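Storow Two-Arm Tabletop Collection Station

Item: Storow T2
Status: in stock, ships in two crates
Page revised 11 October 2025

The Storow T2 is a bench station for recording people doing dull things with robot arms, over and over, so that a learning system can eventually do the dull things by itself. It comes with a pair of arms, the leader handles to drive them, cameras, mounts, cabling and our recording software, Ferkura. It does not come with a person to sit at it. You would be surprised how often we get asked.

What it is for

Most of our customers record sorting, bin picking, folding, bagging and the loading of small containers. If a task can be done on a table by somebody with two hands and a moderate amount of patience, the T2 can probably record it. If it needs a third hand, or a hammer, please write to us before ordering.

The station is driven by hand. The operator moves a pair of leader handles, the arms follow, and Ferkura writes down joint positions, gripper opening and every camera view on one shared clock. The shared clock was the hard part. It is also the part no one has ever complimented us on, so we mention it here.

In the crates

Two follower arms, black, with grippers fitted
Two leader handles on a clamp bar
Camera set with ceiling and table mounts
Uren sync box and power supply
Cable set, with more cable ties than seems reasonable
Ferkura license for one station, updates included for the first year
Printed setup guide, plus a foot pedal for starting and stopping episodes

Not included: table, computer, objects, containers. We used to supply a starter kit of objects. Customers threw the objects away and used whatever was in their own building, and their data was better for it, so now we save everyone the postage.

Setting up

Bolt the arm bases down. The clamps will hold for a demo, and a demo is all they will hold for. An arm that shifts by the width of a pencil halfway through the afternoon will ruin the afternoon, and you won't find out until training.

Place the cameras before you collect anything, run the calibration, and then leave them alone. Ferkura compares each session against the stored calibration and refuses to start if a view has drifted. There is an override. It is three menus deep and it logs your name.

Fabric and other floppy things

The standard fingers are happiest with soft goods, small boxes and light plastic parts. Cloth is where a two-arm station earns its keep, and also where operators start to talk to themselves. Pinch low, lift slowly, and let the item hang for a moment before lowering it into the bin. That short pause gives the model a clean stretch of motion to learn from, and it gives the operator a chance to notice they are over the wrong bin. 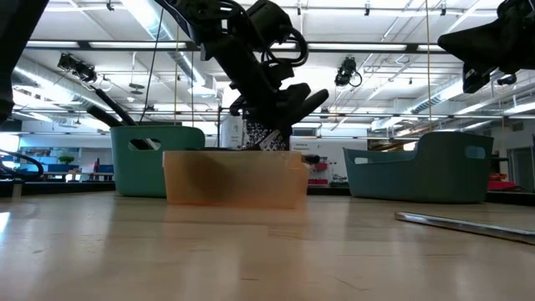
Bins deserve more thought than they usually get. Buy ones with different colors and different rim heights, and move them between sessions. Our own first set of 1,222 episodes used bins that never moved an inch, and the resulting policy was superb at placing things exactly where a bin used to be. We retired that set and started over in November with a written rule about shuffling.

Keep the failures, too. A dropped item that gets picked up again is worth recording, provided it is labeled. Ferkura has a key for it. The key is large and red on the default layout, and new operators tend to avoid it out of pride.

Known limits

The grippers don't like coins, playing cards or anything flat on a hard table. Optional Metwally fingers, with a thinner tip, help with cards. Coins remain undefeated.

Clear plastic containers can confuse depth estimates under bright ceiling lights. Tinted ones are usually easier. Matte ones are easier still.

The arms share one work area and will meet in the middle if told to. The software slows them as they get close. It can't make two operators agree on whose turn it is – one operator per station, please.

Software notes

Episodes are saved as they finish, so a power cut costs you the current one and nothing before it. Review mode plays all views side by side and can be run at double speed. Export goes to the common open formats, and the raw files stay readable without a license. We have been locked out of our own data by other people's products and didn't enjoy it.

Service and questions

The warranty is 2 years on arms and sync box. Gripper pads are wear parts and last roughly 89 hours of steady cloth work; spares are sold in packs, and the swap takes one small hex key, taped inside the lid of crate one, where people throw it out with the lid.

Setup calls are handled by Samah Abou Zeid, who will ask for a picture of your table before anything else. Please don't tidy it first. She would like to see where the coffee normally goes.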